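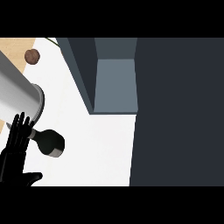
OK I have slept on it and I still want to talk about the Badawi vs Mészáros fight at Rinholm on Saturday, mainly the eye poke. If you missed it, Iman Badawi won a split decision and half my timeline thinks she should have lost a point in the second. I think she should have too, and I'm a fan of hers! When she backs up she sticks that lead arm out to measure distance, and her hand ends up fingers up and spread wide. Do that at someone who is walking straight at you and sooner or later a finger goes in an eye.

And Ilona Mészáros walks straight at people. It's the whole style. She doesn't do a lot of feints, she eats a jab to throw a right hand and then she's on your hips.

Round one I gave to Ilona, by the way. Two takedowns, and the second one was gorgeous, she caught the kick and ran her all the way across the cage with it. Iman got up both times but she spent most of the round with her back on the fence getting her thighs kneed.

Round two is where it gets messy. First warning for open fingers came early. Ref was Beat Kuster, who I usually like because he lets people fight and doesn't chatter. He said it loud enough that I heard it from the cheap seats. "Close the hand." She nodded. She did not close the hand.

Then the poke. Ilona turns away, hand over her face, Kuster stops it right away, doctor comes in. All good so far. She got 35 seconds by the replay clock and said she was fine to go on. Of course she said that. Fighters always say that. She was blinking like crazy for the rest of the round and you could see her turning her head to get the other eye on things.

No point taken. Just another warning, and a sterner face.

I know the argument, it was an accident and you don't want a point deduction deciding a three round fight. But she'd already been told! I don't care if it was an accident. If I back into your car twice by accident you still get to be mad about the bumper.

And the thing is the no-call decided the fight anyway. Two judges had it 29-28 Badawi, one had it 29-28 Mészáros. Take one point off Iman on all three cards and you've got two draws and a 29-27, so a majority draw. I did this on the back of a parking receipt on the way home while my sister drove.

Somebody in my replies says Ilona gassed and would have lost the third no matter what. Yeah, she lost the third, I had it for Iman too, clearly. That body kick was landing every time and she mixed in the elbow off the break really well. I'm not saying she can't fight, I'm saying her left hand needs to be in a mitten.

Also please stop with the "she's 34, she's done" stuff about Ilona. She took this on short notice after Meriem Erraji pulled out with the rib, and she was winning it at the halfway point. Erraji gets the winner when she's healed up, supposedly, though I'd rather see the rematch first.

Quick word on the rest of the card since people asked. The opener was great, the heavyweight fight was two guys leaning on each other, and the co-main ended on a guillotine I completely missed because I was in line for fries. Official crowd was 2117 and it sounded like double that when Iman's music hit.

Saw Maureen Tunstall's post about gloves and I'm with her, the curved ones help. I trained in a borrowed pair at my old gym (Fiore, above the tire shop, RIP) and you have to work to straighten your fingers in them. My forearms got less tired too. They cost more, I get it, small shows are running on fumes.

But you could also just take the point. That's free. First warning in the locker room, second one in the cage, third one costs you. Every fighter in that building would have closed fists by the end of the night.

Anyway I've watched the second round four times now and I need to go fold laundry. If anybody has a clip from the other side of the cage please send it, the stream angle is all Kuster's back.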